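Kekeo
Small storage, Zindcombe and nearby

Gallery: The lidded pots get a basket
Posted by Anjana Mondal, May 18, 2018
Filed under: kitchen, containers, things with lids

Hello again! I promised you a pots-and-lids post back in April and then I got completely sidetracked by the spice drawer (if you missed the spice drawer, it's still up, and the comments are better than the post). So this is a short gallery on the little lidded containers, plus a lot of me talking, because I can't seem to put up two pictures without writing an essay between them. Scroll past me if you only came for the basket. I won't mind!

A bit of background for new people. I am a keeper of containers. If food or drink arrives in something with a decent lid, I'll find it very hard to throw that something away. My mother was the same and her mother was worse. What I don't have is her enormous pantry, so every container that stays with me has to live with its friends in something I can pick up with two hands and move. Loose on a shelf they breed, they roll, and the lids go off on adventures. You know this already or you wouldn't be reading a site about small storage.

Basket over box

I went back and forth on this for ages. My first thought was a solid box, something with a lid of its own, very tidy, stacks nicely, looks great in a catalog. I tried that with the glass jars last year and I hated it. You can't see what's in there, crumbs collect in the corners, and if anything goes in even slightly damp it comes out smelling like a gym bag.

A white plastic basket with slots all over fixes most of that. Air gets in, water gets out, you can run the whole thing under the faucet, and you can tell from across the kitchen whether there's room for more. I also like a rectangular one much better than a round one, even though the round ones are prettier. Straight-sided pots line up along a straight wall and they stay where you put them. In a round basket they sort of shuffle into the middle and sulk.

The filling order is the one thing I'm bossy about. Back row first, pushed right up against the far side, then the next row in front of it, and whatever space is left over stays at the front where your hand goes in. I leave that space on purpose. A crammed basket looks wonderful for one day, and then you pull out a single pot and everything leans.

Back rows filled, front half still free, and a clear lid that has wandered in and tipped over against its neighbor. I like the writing on the lids: one of them says 从今天起，关心食物和身体, which comes out as something like "starting today, care about food and your body." I'm trying!

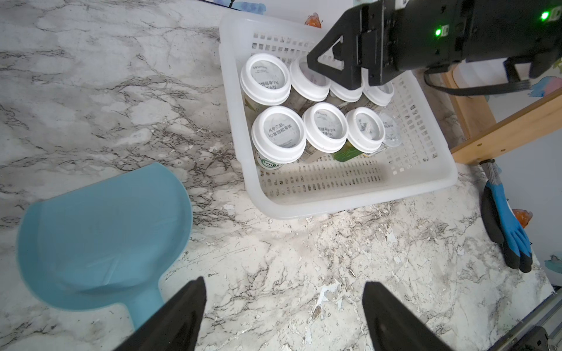 Lids, lids, lids

I get more mail about lids than about anything else on this site. (The second most popular subject is whether I'm single, thank you Severino Montoya for starting that in the comments, very funny.) So let me put my lid rules in one place and then I can just link to them.

Lids go on. I know some people nest the pots and keep the lids in a separate bag, and if you have a big family and a tiny cabinet that probably makes sense. For me it was a disaster. I'd have a tower of pots and a bag of lids and nothing would fit anything. With the lids on they take up more room, sure, but each pot is ready to go, and I can grab one with my coat already half on.

A lid with no pot gets two weeks. It sits in the basket next to the others, and if its other half hasn't shown up by then, out it goes. I used to keep a drawer of orphans "just in case" and I can't remember one single time the case came up.

Printed lids face up and, if I'm in the mood, all the same way around. I'm usually not in the mood. But the printing is handy for telling pots apart when the pots themselves are the same size, so please don't scrub the labels off just to make everything match! I did that with a whole batch of yogurt tubs once and spent the rest of the winter opening flour when I wanted sugar.

If the lid is cloudy, smells of onion, or makes a cracking sound when you press it, it's done. Let it go.

A word about numbers

The spice drawer gallery had 3898 visits, which is bananas for a page where the most exciting thing is cumin. Before that the record was 694, and that was the one with my neighbor's cat asleep in the colander. A reader called it clickbait and I suppose it was. Anyway, welcome to all of you who stayed!

And for the three people who wrote in about weights: I cap a small basket at what I can lift down from above my own head with one arm, and I am not a strong woman. Empty pots are nothing. Full ones add up much faster than you'd think, so full pots live low, at waist height or under, and only the empties go up top.

Somewhere flat to work

I do all my sorting on whatever big surface is free, everything out at once, and I've learned to leave the basket in the middle of it. When it's off to one side I end up making piles, and the piles get promoted to permanent residents. With the basket in the middle, every pot is either in or it's out, and the ones still out annoy me enough that I deal with them.

A marble pattern is my favorite background for this, by the way, and I'm talking about the look of it. I've no opinion on the real stone except that I can't afford it. White and gray is calm, and I get fewer headaches when I'm squinting at small print.

Nearly all of them in, two neat rows, and one still standing outside with its lid on.

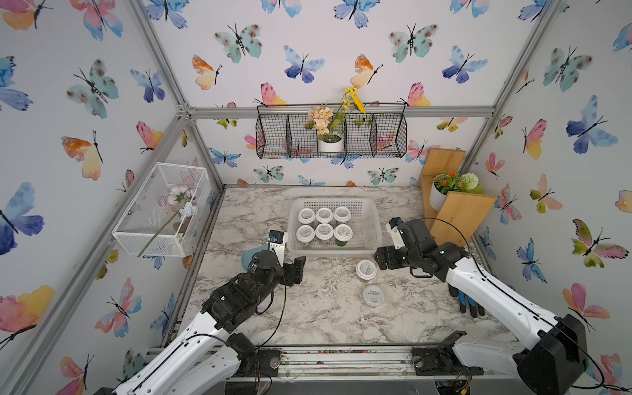
Matching pots are a luxury and I didn't have any for years. My old set came from everywhere: jam, mustard, face cream, a takeout place in Redby that used beautiful thick tubs and then switched to flimsy ones (I have not forgiven them). If you can get a run of the same pot, though, grab it, because two straight rows of white lids in a white basket really do calm a person down. And when you can see through the sides you can skip labeling for anything with a strong color. The front corner one with the green in it doesn't need a sticker from me. I'd still put one on anything brown. And while we're at it, look at those butterflies! Blue, teal, pink, orange, yellow, all over the walls, wing to wing. I've spent ten years painting everything cream and now I want butterfly wallpaper inside my pantry cabinet. If anyone in Zindcombe has the end of a roll left over, you know where I am.

The loose round lid lying flat on the marble falls under the two-week rule. Clear, with a white label, so easy enough to match up if its pot appears.

What goes in them

People always ask, so, my own rotation at the moment:

Overnight oats, though never more than two days' worth or the last one turns to cement.

Chopped scallions and herbs, with a folded bit of paper towel in the bottom.

Buttons. Also the hooks from the curtain that I keep meaning to put back up.

Salad dressing for lunches. Only in a screw lid. I've lost a good handbag to a snap lid and I'll never go back.

Pumpkin seeds, sunflower seeds, and the fancy salt that Severino brought home from his trip and made me promise not to cook with. (I cooked with it.)

Questions from the last gallery

Several of you wanted to know where I get my baskets. The hardware store by the Redby bus stop, bottom shelf at the back, near the pegs. They don't have a website. I tried the Kodikara discount place too and theirs were fine but a touch too wide for my shelf, so do measure before you go. Measure the inside of the shelf and then take off a finger's width for your actual fingers.

Someone asked about washing. Warm water, dish soap, an old toothbrush for the slots, and then upside down on a towel overnight. I've put one in the dishwasher exactly once. It came out shaped like a canoe.

And to the reader with 600 film canisters in the garage: I love you, I'm slightly scared of you, and yes, please send pictures.

Next up

I'm halfway through the drawer under the oven, where the baking tins live, and it's going badly. There's a fish-shaped mold in there that fits nowhere and I refuse to part with it. I'll post as soon as I can get the drawer to close.

Comments are open below, and if you've got a better system for orphan lids than mine I'd love to hear it. Be nice about the oats.

Anjana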